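4.2 Tarefa de separação e protocolo de coleta

Para avaliar a política bimanual escolhemos uma tarefa curta, de mesa, onde o erro aparece cedo. Três frutas de brinquedo numa tábua de corte, 3 pratos rasos, uma instrução em texto. O robô deve levar cada fruta ao prato pedido. Nada de empilhar, nada de abrir gaveta. A dificuldade está em outro lugar: escolher qual braço usa, não derrubar o objeto vizinho e soltar dentro da borda do prato.

As instruções seguem um molde único ("coloque a banana no prato amarelo") com permutação de fruta e cor. No conjunto Jendau, usado no treino, a cor do prato e a cor da fruta coincidem em parte dos episódios; no conjunto Altevitz, só de teste, a correspondência é quebrada de propósito. Queríamos saber se a política lê a instrução ou se aprendeu o atalho banana-amarelo. A resposta curta: aprendeu o atalho, e só larga dele quando o treino inclui os pares trocados (ver 4.4).

A coleta foi feita por teleoperação, 30 demonstrações por instrução, 2 operadores. Cada episódio começa com as duas garras abertas acima da mesa e termina quando o operador recolhe os braços. Episódios com queda de objeto para fora da mesa foram descartados; quedas sobre a própria mesa foram mantidas, pois a recuperação faz parte do que se quer aprender. As posições de tábua e pratos variam entre episódios, sem grade fixa. O operador monta, confere pela câmera da cabeça se tudo está visível, começa.

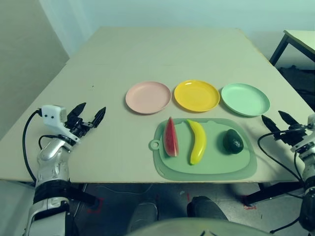 Figura 3. Configuração inicial de um episódio, vista da câmera da cabeça. Pratos rosa, amarelo e verde-menta; na tábua, melancia, banana e abacate.

A ordem das frutas na tábua importa mais do que esperávamos. Quando o objeto alvo está na extremidade direita, a política usa quase sempre o braço direito, o que é razoável. Quando o alvo é o do meio há indecisão: os dois braços avançam, um recua, perde-se tempo e às vezes o alinhamento. Nas demonstrações os operadores resolviam isso por hábito próprio, cada um do seu jeito, e a política herdou a mistura. Uma regra explícita (braço mais próximo do prato de destino) foi adotada na segunda rodada de coleta e reduziu o problema. Não eliminou.

Forma do objeto. A fatia de melancia em pé é o caso mais chato: a ponta para cima oferece pouca área de contato e, se a garra fecha alto demais, a fatia gira. A banana depende do ângulo em que está deitada; com a curvatura voltada para a garra a pegada é boa, no sentido contrário os dedos fecham nas pontas e ela escapa. O abacate, mais compacto, tolera erro lateral, mas rola quando é tocado só de um lado. Não usamos sensor de força nessas tentativas, toda a correção vem da imagem e da posição das juntas.

Modelos comparados. O de base (Shakya) recebe as câmeras e a instrução e prevê a próxima ação. A variante proposta (Zustberg) prevê blocos de ações e, antes disso, um par discreto braço-destino, supervisionado com rótulos anotados à mão nas demonstrações. Os 2 modelos usam o mesmo codificador visual, mesmos dados, mesmo orçamento de treino. A diferença fica portanto no par discreto e nos blocos; a ablação que separa as duas coisas está na seção 4.4.

Critério de sucesso. A fruta certa, em repouso dentro do prato certo, com as outras ainda na tábua. Tocar uma fruta vizinha sem tirá-la da tábua não conta como falha. Soltar sobre a borda e a fruta escorregar para dentro conta como sucesso, e discutimos bastante isso, mas qualquer critério mais fino exigia rever vídeo por vídeo. O avaliador não sabia qual modelo estava rodando.

As falhas foram agrupadas em 4 tipos: fruta errada, prato errado, pegada perdida, perturbação da tábua. No modelo de base predomina prato errado, sobretudo no conjunto Altevitz. Na variante predomina pegada perdida, o que sugere que a parte semântica melhorou e a motora ficou onde estava. Perturbação da tábua é rara nos dois, mas quando ocorre compromete o resto do episódio: a tábua gira, as frutas mudam de lugar juntas e a política continua mirando a posiçao anterior por vários passos.

Uma limitação. Os pratos são de cores bem distintas e a mesa é clara e lisa, condição favorável para a segmentação. Testes com a iluminação reduzida foram iniciados em abril e não entram nesta versão. Também não variamos a altura da mesa nem a posição da base, que ficou fixa durante todas as avaliaçoes.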